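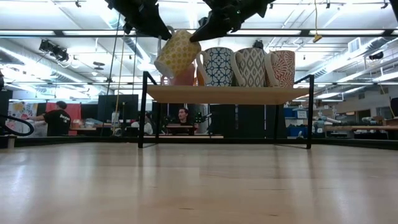 Figure 2-1. Two-gripper handling of a mug at a raised shelf.

2 Planning and budgeting for a two-arm bench cell

2.1 Scope of this section

Complete this section before placing an order. It covers the choice of bench, arms, grippers, test items and room services for a Solleo two-arm cell used on light household objects. Installation is covered in Section 3.

The steps assume that one person holds the budget and another person will run the cell. If both roles fall to the same person, ask a colleague to check the worksheet at step 9.

2.2 Before you start

You will need:
A floor plan of the room, with ceiling height marked
The list of objects to be handled, with weights
The Pliveditz planning worksheet (supplied with the quotation)
The site electrical drawing

2.3 Procedure

1. Write down the task in one sentence. "Lift a mug from a raised shelf and set it on the table" is enough. Do not list future tasks here; enter them in part C of the worksheet.

2. Measure the heaviest object and enter its weight. The standard gripper pair is rated at 546 g per object in this configuration. For heavier objects, order the reinforced fingers.

3. Decide how many arms the task needs. A second arm adds cost for the arm, its controller and its mounting. It is justified where an object must be steadied, turned or passed across, or where a handle may face away from the first arm.

4. Select the bench. Allow clear table surface on all sides of the shelf or fixture. A raised shelf with an open gap beneath it also needs clearance for the grippers to come down from above.

NOTE: Pale, smooth table tops reflect overhead lighting. If the cell will use cameras, budget for a matt mat or for diffusers on the nearest light fittings.

5. Check the room height. Arms that reach down from above need 209 mm of free space over the highest point of travel. Include hanging cords, ducts and light fittings in the measurement.

6. Mark the operator position on the floor plan. The operator must be able to see the shelf and reach the stop button without leaning over the bench. Desks used for other work may share the room if they are outside the marked working area.

7. List the test items. Buy these from ordinary shops and record the supplier. For mugs, choose several patterns and body colours, and set them out with the handles in different directions. Order spares at the same time, as a pattern may be withdrawn.

CAUTION: Ceramic items can break when dropped. Include eye protection and a brush and pan in the first order. Do not use chipped items for gripping trials.

8. Enter the running costs:
Finger pads, replaced after 2,000 grip cycles
Replacement test items
Annual service visit
Operator training, 40 hours for each new operator

9. Total the worksheet and have it signed by the budget holder. Add the Phillips extended cover only if the cell will run on more than one shift.

10. Send the signed worksheet to your Pliveditz contact. Quotations issued from the worksheet remain open until the end of June.

2.4 Items often left out of the budget

Cable covers and strain relief. These are not part of the arm kit.
Storage bins for test items and spare fingers.
A second monitor for the operator desk.
Removal of the old bench. Wilov will quote for this separately if asked.

NOTE: Shelves and racks are treated as fixtures and are not supplied. Any flat board on rigid legs may be used, provided it does not shift when an object is lifted from one end. Test this by hand before the arms are fitted.

2.5 Contacts

Planning worksheet and quotations: Soledad Ponce
Site survey and electrical questions: Edem Annan

Section 2 last revised November 9, 2025. Go to Section 3, Unpacking and mounting.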